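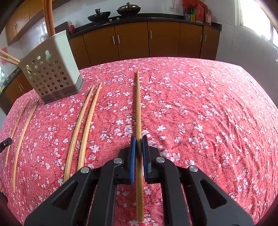
Cherry Blossom Table Set — cloth and plain wooden chopsticks
by Zanditine

We use cookies to remember your basket and to see which pages get read. Accept all / Manage settings

If you've ever tried to make a weeknight bowl of noodles feel like a bit of an occasion, this is the set I'd point you to first. It's a pinky-red tablecloth covered in small white cherry blossoms, plus light wooden chopsticks with no paint and no pattern on them, and the two look wonderful together. The cloth does all the showing off (there are flowers everywhere you look!) and the chopsticks just sit there being pale and simple.

The pattern is called Kedenano, after the sketchbook it came out of. Luana Aguiar drew it over one July, and she kept the blossoms small on purpose, so that a plate or a bowl doesn't chop a big flower in half. Some of them grow in clusters and some are on their own, with little buds tucked in between and a few petals that look as if they've drifted off. Pull out a chair, move a dish, and there's always a bit more of it to look at.

The color is warm. On a gray morning it leans toward red, and under a lamp in the evening it goes softer and pinker. I've had mine on the kitchen table all winter and I'm still not tired of it, and I say that as someone who changes tablecloths far too often.

About the chopsticks

Each one has a square-cut end that's nice and solid in the hand, and it narrows down to a slim tip. That tip is what I like most. You can pick up a single bean or a slippery bit of mushroom without chasing it around the bowl. They're straight and light, and the plain wood gives you a little grip where lacquered ones can slide.

They come in pale wood as standard. There's a darker brown pair too, sold separately under the name Brinalham, and plenty of people mix a pair of those in so that one person at the table always knows which are theirs. We do this at home and it has saved a lot of arguments.

Laying them out

Side by side, nearly touching, tips all pointing the same way — that's how I set them, straight on the cloth if the table is wiped down and the cloth is fresh. If you'd like to keep the tips up off the fabric, the small Kütt rests fit these well. Leave a hand's width between pairs and the blossoms show through nicely in the gaps.

What you get

One cherry blossom tablecloth, Kedenano pattern
12 pale wooden chopsticks (six pairs)
A cotton tie for keeping the chopsticks together in the drawer

The set costs $59. The cloth covers a table for 4 with a good drop on all sides. If your table seats more than that, ask us about the longer cut before you order. It's the same print and we hem those as they're requested, so allow a little extra time.

Looking after it

The cloth goes in the machine on a gentle wash with similar colors. Wash it alone the first time, as reds can let go of a little dye. It will come out of the packet with folds in it. A warm iron on the back takes care of most of them, or you can lay it out the night before and let it relax by itself. I'm in the second camp. A few soft wrinkles suit it.

Wash the chopsticks by hand in warm soapy water, dry them right away and stand them in a jar, thick ends down, until the wood has aired. Please don't leave them soaking and don't put them in the dishwasher. If the tips start to feel rough after a long while, a few strokes of fine sandpaper and a dab of food-safe oil will bring them back.

Delivery

We have about 50 sets cut and packed from the current roll of fabric, and the next roll arrives after 30th January. Orders go out in a flat box, with the cloth folded around card and the chopsticks tied on top. Returns are fine as long as the chopsticks haven't been used.

Get our newsletter: new patterns, restocks and the occasional noodle recipe. Enter your email to sign up. Unsubscribe whenever you like.

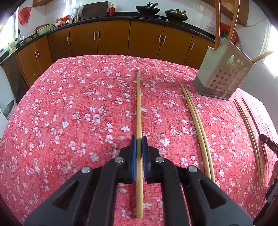 One more thing about the size of the print, as people do write in to ask. It's a dense pattern, so small spills get lost in it far better than on a plain cloth. Soy sauce still wants dabbing up quickly with cold water, but a stray drop of broth can wait until you've finished eating. And if you want the cloth on its own, or just the chopsticks, send a note through the contact form and we'll put the order together by hand.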